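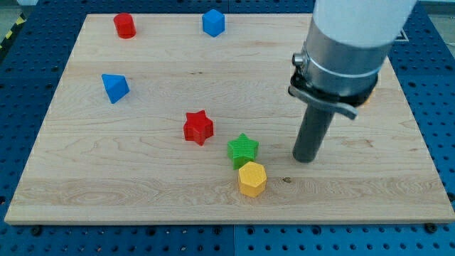 Wednesday, March 31, 2021

Board and blocks, notes to self and whoever has the bench next.

The maple board is down on the blue table, held with black screws through to the threaded holes. Mariann wants to call the surface finished. I'm not convinced. It's a glued-up panel, you can see the seams, and Gulyás swore when they sold it to us that it would stay flat through the heating season. We'll see in September. I put the 457 mm straightedge across the grain this morning and thought I saw light under it near the middle. Mariann looked and saw nothing. Barnabás looked and said it depends where you stand, so thanks for that.

The small dark knot right of center bothers me less than it did. I ran a fingernail over it and it doesn't catch. Still would not have picked that face to go up.

Blocks. Six out on the board, plastic, the Budik set. Their sheet says the colors are fast for 2000 hours under shop lighting. Whose shop, what lighting? I would like to keep the red cylinder as our reference, one in the drawer and one in use, and compare them by eye every month. Cheap test, and it beats believing the sheet.

Glare: the top of the red cylinder is glossy enough to be annoying. Barnabás suggests going over it with 1000 grit. Fine, but on a spare first, and somebody write down which spare. The last time we "just dulled one" it came back a different color altogether.

The blue wedge won't sit the same way twice when I set it down by hand. Mariann blames me. I blame the molding. Will try it on glass.

Jallier's quote for a replacement board came in at 282, without shipping, and they also promise "no movement." Wood moves. Not ordering until I have straightedge readings on this one from at least two people who haven't talked to each other first.

To do: snug up the corner screws, not too hard. Ask Junmont if they still cut the thicker stock. Find the feeler gauges, which are not in the drawer marked feeler gauges.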